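Dark wash

Posted by Thảo Lâm on Feb 28, 2023

The washer came with me from the old apartment in Brevville. I paid 200 dollars to have it moved along with the bed and the desk. I did not trust the moving blankets, so it got bubble wrap.

It is in its corner now next to the cabinets, and I still haven't taken the wrap off. The door opens and the drum is clear, so I have been using it for sorting. Dark clothes go in there until there are enough for a load. Light things go in a bag in the bedroom and tend to get forgotten until I run out of towels.

Last night's job was to go through the dark pile. I had let it build up during the move and some of it had been worn for carrying boxes.

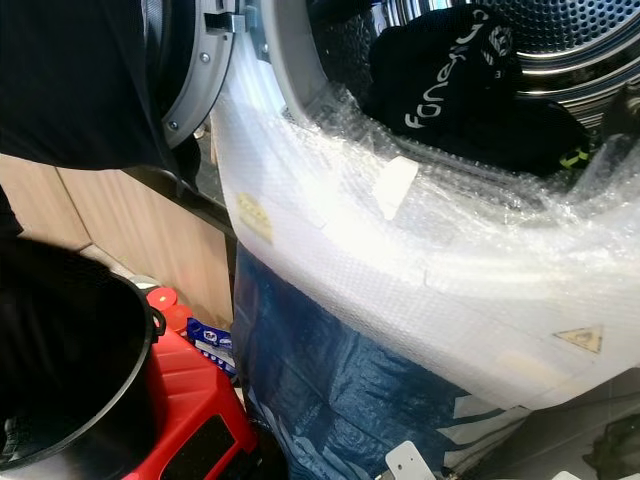 The black one that says "Fanatic," in the drum.

I check every pocket before anything gets washed. In August a paper receipt went through with a whole load of black shirts and I was picking bits off for two weeks. So now each piece gets turned over, pockets out, zippers closed. Shirts with printing get turned inside out right before I start the machine, and if I do it earlier I forget which ones are done and turn them back.

My sorting for darks is simple:

Cotton shirts and sweatshirts together, cold.
Anything that has never been washed goes by itself the first time.
Jeans wait for another day, they are too heavy.
Socks go in last so I can see them.

I used to put everything in together and it mostly came out fine. The problem was one pair of new black pants that turned a gray pillowcase a kind of blue. I still have the pillowcase. It's on the spare pillow.

Timothée Carré, who lives downstairs, asked if I was going to leave the bubble wrap on forever. No. It has to come off before I run the machine, and I also want to get the leveling feet right. The floor in this building in Grascombe is not level anywhere. A pen rolls from the kitchen doorway to the window without stopping. At the old place I had one foot set too high and the whole thing knocked against the wall during the spin.
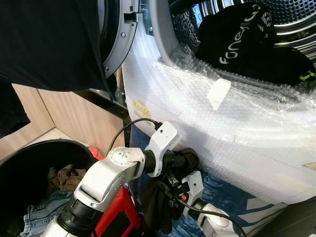
Door open, wrap still on the front.

The black bin is for the floor next to the machine. I like it better than the tall one I had before, which tipped over whenever a towel hung off one side. It is wide enough that I can drop things in from standing. When it gets full to the rim, that is a load and a bit, and the bit always ends up waiting.

I also found the detergent, at the bottom of the box marked "bathroom 2." It is a refill bottle that says it is good for 32 loads. I have never gotten that many out of a bottle, but I probably pour too much. I read that using less is better for dark clothes, so I'm going to measure it with the cap this time and see. 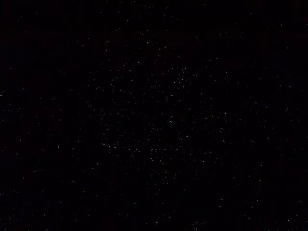
Black with small pale specks.

Still to do this week: check the hose for the drain, find the wrench, cut the tape and get rid of all that plastic. The recycling center will take clean bubble wrap but they close early, so it may sit in the hallway for a few days. I need a drying rack too. The one I want is 89 dollars and I'm not paying that yet. For now the shirts can go on hangers over the shower rod.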